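6.3 Recording a demonstration by remote control

1. Clear the table of everything except the items for the task.
2. Set the arm to Follow on the Brustberg console.
3. Bring the gripper to the rim of the upper basket at low speed.
4. Press Record, then close the gripper.

Caution: Keep hands off the table while Follow is lit.

5. Lift straight up. Do not tilt the wrist until the baskets are clear of each other.

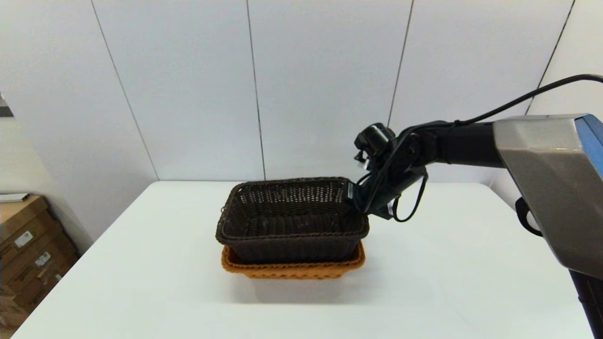 6. Set the basket down, open the gripper and press Stop.

Note: Files over 353 MB are split on saving.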